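Kwok Mobile Setup Guide
Section 3: Moving Your Number and Activating Your SIM

This section covers activating a Kwok SIM card on a phone you already own, moving your existing number from another carrier, and setting up data and picture messages by hand if the phone doesn't do it for you. If you bought your phone from us, the SIM is already installed and you can start at 3.3.

Have these items ready:

The Kwok SIM card, still in its holder
An unlocked phone
A Wi-Fi connection
The account number and transfer PIN from your current carrier (only if you are keeping your number) 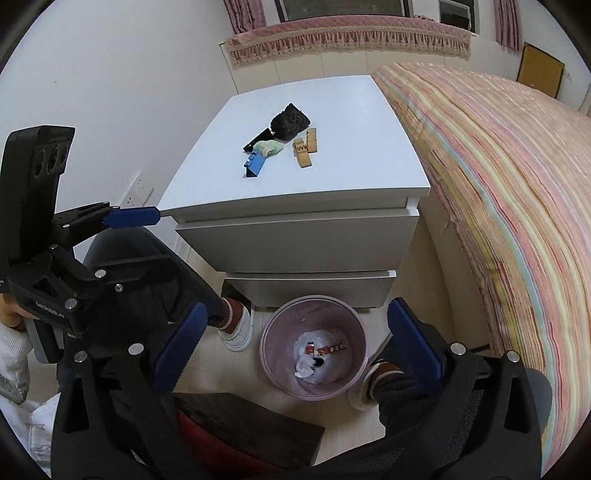
Page last changed: March 30, 2021

3.1 Check that your phone is unlocked

1. Turn off the phone and remove the SIM card from your current carrier.
2. Insert any SIM card from a different carrier. A Kwok SIM will do, even before it is activated.
3. Turn the phone on and wait for the home screen.
4. If you see "SIM not supported," "Invalid SIM" or a request for an unlock code, the phone is locked. Contact the carrier that sold it to you.
5. If you see "No service" or "Emergency calls only," the phone is most likely unlocked. Go on to 3.2.

Note: We can't unlock a phone that was sold by another carrier. Some carriers require the phone to be paid off first.

Caution: Don't guess at an unlock code. Many phones stop accepting codes after a few wrong entries.

3.2 Insert the SIM card

1. Turn off the phone.
2. Find the SIM tray. On most phones it is on the side or the top edge.
3. Push the eject tool straight into the small hole until the tray pops out.
4. Break the Kwok SIM out of its holder at the size that matches the tray. Keep the rest of the holder. The SIM number is printed on it and you will need it in 3.3.
5. Lay the SIM in the tray, matching the cut corner.
6. Slide the tray back in and turn on the phone.

Caution: The hole for the eject tool is easy to confuse with a microphone hole. If you feel no spring when you push, stop and check the phone maker's diagram.

Note: On phones with two SIM slots, use slot 1. Slot 2 on some older models connects only to 3G, and voice calls will not work there.

3.3 Activate the line

1. Connect the phone to Wi-Fi.
2. Open the Pamura app, or sign in to your Kwok account in a browser.
3. Select Activate a SIM.
4. Type the SIM number from the holder. Leave out the spaces.
5. Choose a plan.
6. Select New number or Keep my number. If you select Keep my number, go to 3.4 before you continue.
7. Confirm your emergency calling address. This must be a street address. A P.O. box will be rejected.
8. Select Finish, then restart the phone.

A new number is normally active within 11 minutes. If there is still no signal after that, turn airplane mode on, wait a moment, and turn it off again.

3.4 Keep your current number

Do not cancel service with your old carrier before you start. A number that has been canceled usually can't be moved. Your old line closes by itself when the transfer is complete.

1. Ask your old carrier for your account number and transfer PIN. The transfer PIN is often different from the password you use to sign in, and it may expire after a few days.
2. In Keep my number, enter the phone number, the account number, the PIN and the billing ZIP code exactly as they appear on your old account.
3. Select Check. If the number can be moved, a green bar appears.
4. Select Submit transfer.
5. Leave the Kwok SIM in the phone and keep the phone on.

During the transfer you may be able to make calls before you can receive them. Text messages can take longer than calls, and texts sent to you in that period may arrive late or out of order.

Note: If you use iMessage, turn it off before you submit the transfer and on again when the transfer is done.

Note: Bank codes sent by text may not reach you while the number is moving. Finish anything that needs a code first.

3.5 Transfer error codes

Code 3: The account number doesn't match. Check for missing zeros at the start.
Code 11: The PIN is wrong or has expired. Request a new one from your old carrier.
Code 117: The number is locked against transfers. Ask your old carrier to remove the lock, then submit again.
Code 290: Another transfer request is already open for this number. Cancel the first one under Account, Requests.

If you correct the details, use Edit transfer. Starting over with a new request causes code 290.

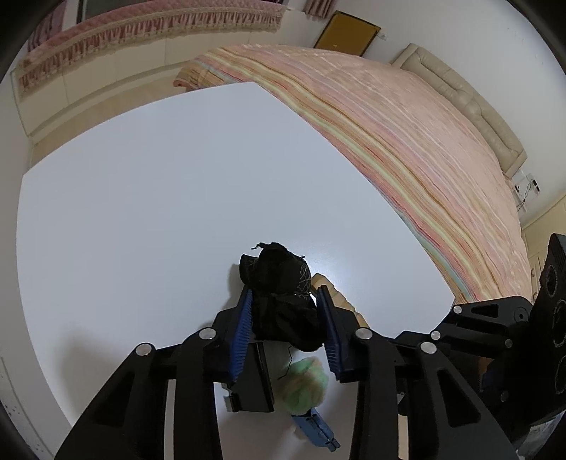 Can I use the phone on my old carrier while I wait for the transfer?
Your old SIM keeps working until the transfer is complete, so you can put it back in if the request is delayed. Swap to the Kwok SIM once the app shows Complete.

3.6 Enter the data settings by hand

Most phones download these settings the first time they connect. Follow these steps only if calls work and mobile data doesn't, or if picture messages fail to send.

On Android:

1. Open Settings, then Network & internet, then Mobile network.
2. Select Advanced, then Access Point Names.
3. Add a new entry. On some phones the plus sign is hidden in the menu at the top right.
4. For Name, type Kwok.
5. For APN, type the access point name shown in the Pamura app under My line, Network settings.
6. Leave Username and Password blank.
7. Copy the MMSC address from the same page in the app.
8. Save the entry, go back, and select it from the list.
9. Restart the phone.

Menu names differ between makers. If you can't find Access Point Names, search for "APN" in Settings.

On iPhone:

1. Open Settings, then Cellular, then Cellular Data Network.
2. Fill in the APN fields under Cellular Data and MMS.
3. Restart the phone.

Caution: Resetting network settings also erases your saved Wi-Fi passwords. Write them down before you try it.

3.7 Set up voicemail

1. Press and hold 1 on the dial pad.
2. Enter a new passcode when asked.
3. Record a greeting, or hang up to use the standard one.

Voicemail from your old carrier does not move with your number. Save any messages you want to keep before the transfer is complete.

Section 4 covers Wi-Fi calling and hotspot use.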